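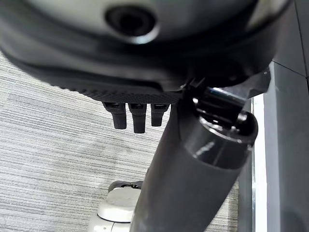

Figure 2. Dark gray housing with a round recessed socket and, below it, three short black prongs.

3.2 How shoppers read the shelf price

Before we turn to the numbers, it may help to say a little more about the people who were kind enough to give us their time. We spoke with 244 shoppers across 8 small grocery stores in Belidon, most of them on their way home from work and a good many of them with tired children in tow. Each person was asked to look at a shelf of everyday snacks and tell us, in their own words, which item was the better buy. We had expected the unit price to do most of the work here, and we were fond of that idea for quite a while.

As it happened, only 34 of them brought up the unit price at all. The rest talked about the size of the pack, or what they had paid the last time, or (very often) what their mother used to buy.

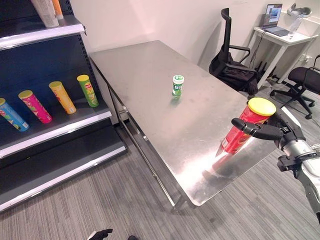

It would be easy to call these answers careless, and we would gently ask the reader to hold off on that. Many shoppers had a rule of thumb that had served them well for years — buy the tall one, skip the end of the aisle, never shop hungry — and they could explain it with real patience. The Prustimix price tags, which print the cost per 200 grams in larger type, did help in the Kramer Street store, though mainly among people who told us they already kept a weekly budget. In the Peltine store the same tags made little difference. We return to this gap in Section 4, where the September visits are taken up store by store.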